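Fiction > Short stories > October

Print this page | E-mail this story

TARE

The discrepancy was 600 grams. Madalena Bastos found it on the second pass through the Cokolau ledgers, in the column for finished couverture, and wrote it on a separate sheet with the batch number beside it.

Callar had sent her to audit weights. The contract covered a single production line, and it specified that she would examine records first and equipment second. She had been given a desk in the corridor outside the tempering room, a lamp, and the batch books in a carton marked with the name of the previous owner, Abreu.

Each batch was entered at 2,000 kilograms going in. Losses to the conche and the pipework were allowed for at a fixed rate. What remained was weighed in tubs, and the tub weight was subtracted. The arithmetic was correct on every page. The 600 grams appeared only when she compared the tubs with the dispatch notes, and it appeared in every batch after the change of scale.

She asked Sofia Prata for the calibration certificates.

"Both scales?" Sofia said.

"Both."

Sofia ran the line and had run it under Abreu. She brought the certificates in a plastic sleeve. The old scale had been certified with a test mass and an empty pan. The new one, a Vemo, had been certified the same way, by the same office, and had passed.

"Where is the old pan?" Madalena said.

"In use."

"For what?"

"Samples. It's a good bowl."

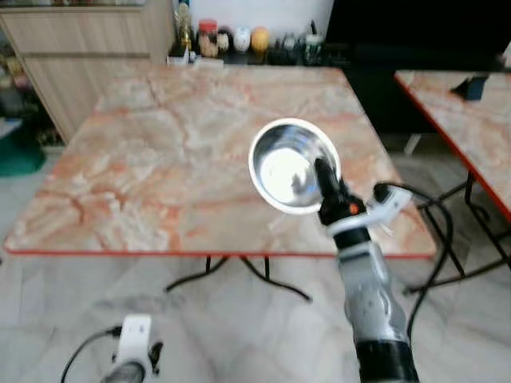 A round steel bowl with a rolled rim.

Madalena set the pan on the Vemo. It read 300 grams. She removed it, waited for zero, and set it down again. It read 300 grams. She entered both readings.

"That's half," Sofia said.

"Yes."

"So where is the other half?"

Madalena turned back to the tub weights. The old procedure, typed and signed, said to deduct the pan from the reading. When the Vemo arrived, someone had copied the procedure and changed the model number. The Vemo deducted the pan by itself. That accounted for 300 grams. She read the sheet again. Step four said to deduct the pan. Step nine, on the back, said to deduct the pan.

"Step nine was my father's," Sofia said. "He wrote the backs. Abreu wrote the fronts. They weren't speaking that year."

"And under the old scale?"

"The men did the front. Everyone knew to leave the back alone."

"The new staff follow both sides."

"The new staff can read," Sofia said.

Madalena drafted the finding in the present tense, as Callar required. The deduction is applied in error at two points. The quantity understated is 600 grams per batch. No product is missing. She recommended that steps four and nine be struck out and the sheet reissued on one side of the paper.

Sofia read the draft standing up. She asked whether the original had to be destroyed.

"It has to be withdrawn from the line."

"That's a different thing."

"It is."

Sofia slid the typed sheet into the plastic sleeve with the certificates, the back facing out. Then she took the bowl off the scale and carried it into the tempering room, and Madalena watched the display go to minus 300 and stay there until she pressed the key.

Get a new story by e-mail every month. Enter your address to join our newsletter. You can unsubscribe at any time.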